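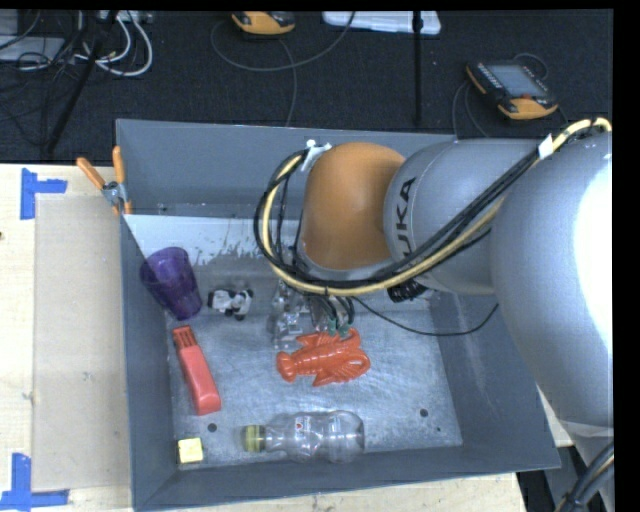
Valter Torvik has spent most of the past two years on a narrow question: when a bin-picking policy reports that a grasp will work, how far should that report be believed? His group's method, called Atow, does not propose grasps. It takes the proposals of an existing grasp network, rescores them, and decides whether the arm should move or look again. The first set of physical results was completed in March, and the write-up was posted this week.

"The grasp networks are good at ranking," Torvik said when we spoke on Friday, September 30, 2022. "If you give one a bin and ask for the best candidate, the best candidate is usually reasonable. What they are bad at is the number attached to it. A network will say 0.9 for a toy it can see well and 0.9 for a clear bottle where half the depth values are missing. Those are different situations and the arm should treat them differently."

Clear plastic is where the problem is easiest to measure. Depth sensors that rely on reflected light tend to return the surface behind a transparent object, or nothing at all. In a metal bin the difficulty is compounded, as the floor and walls produce reflections of their own. Torvik's group chose a worn grey bin for the tests and mixed opaque objects with clear ones. A toy lobster, a purple cup and a bottle lying on its side are typical of the contents.

"We could have painted the bin," he said. "Matte black would have raised everybody's scores, including the baseline's. Then the comparison would have told us about matte black bins."

Atow estimates uncertainty from disagreement. The scene is captured once and then perturbed in software: depth values are dropped, shifted along the viewing ray, or filled from neighboring pixels. The grasp network scores the same candidate under each perturbation. If the score is stable, the candidate keeps it. If the score spreads, the candidate is penalized in proportion to the spread. When every remaining candidate falls below a threshold, the arm moves the wrist to a second viewpoint before scoring again.

Torvik is direct about the fact that none of these parts is new. Perturbation-based uncertainty has a long history, and taking a second view is common practice. The contribution, as he describes it, is in fitting the perturbations to the sensor. Early versions used uniform random noise, which made the score spread for all objects by a similar amount and so carried little information.

"Random noise asks the wrong thing," he said. "The sensor doesn't fail at random. It fails along edges, on steep walls, and on anything you can see through. We recorded those failures on our own objects, with reference geometry, and sampled from that. After that change the spread started to mean something."

The main experiment used 200 grasp attempts per condition, with object placement repeated from stored layouts so that each condition faced the same starting arrangements. With the unmodified network, 142 of the 200 attempts ended with the object held clear of the bin. Torvik declined to lead with the corresponding success figure for Atow. He regards it as the less interesting result, and says the improvement on opaque objects was small enough that he would not claim one.

What changed was the kind of failure. Under the baseline, many failed attempts were made with high stated confidence. Under Atow, most of the failures came from candidates the method had already scored low and attempted only after the second view did not help. For a production cell, he argues, that distinction matters more than a few points of success rate.

"A confident failure costs you a cycle and sometimes a collision," he said. "A failure you expected can be routed. You can send that bin to a person, or leave the object for later when its neighbors are gone. You need the number to be honest before you can do any of that."

The cost is time. Scoring each candidate repeatedly adds to every cycle, and the second view adds wrist motion as well. The group reduced the first cost by perturbing only the region near each candidate instead of the whole depth image. The second has been harder to reduce. Torvik said a fixed second sensor would remove the motion, but it would also introduce another calibration to maintain.

Calibration came up several times in the conversation. An early series of tests had to be discarded after the group found that the transform between the sensor and the arm had drifted during the series. The error was small in absolute terms, but large enough to turn edge grasps into misses. Because the drift was gradual, the spread in scores did not reveal it.

"That is a real limit of the method," he said. "It perturbs the depth. It assumes the arm goes where you tell it. If the calibration is off, all of the perturbed scores agree with each other and all of them are wrong." The group now runs a touch check against known points before each block of attempts, and the logs from that check are included with the data.

Cables are another limit. A dress pack that runs along the outside of an arm changes shape as the wrist turns, and the planner used in the tests models it only as a padded volume. Some low-risk grasps near the rear wall were rejected as a result. Torvik would like a better cable model but does not plan to build one. "There are people who work on that properly," he said. "I would rather use theirs."

He was also careful about how far the results extend. All attempts used one arm, one gripper and one network. The failure samples were collected on a single type of sensor, and he expects they would have to be collected again for another. The group has not tested dense piles, where objects support one another and a grasp that scores well in isolation can drag its neighbors along. In the stored layouts most objects lie apart on the bin floor or lean against a wall.

Work on the pile case has begun. The present idea is to perturb object contacts as well as depth, using a coarse simulation, though Torvik said the simulation is slow and its friction values are guesses. He has given no date for results. The layouts, the sensor failure samples and the scoring code from the current study are being released together, with the discarded test series kept in a separate folder and labeled as such.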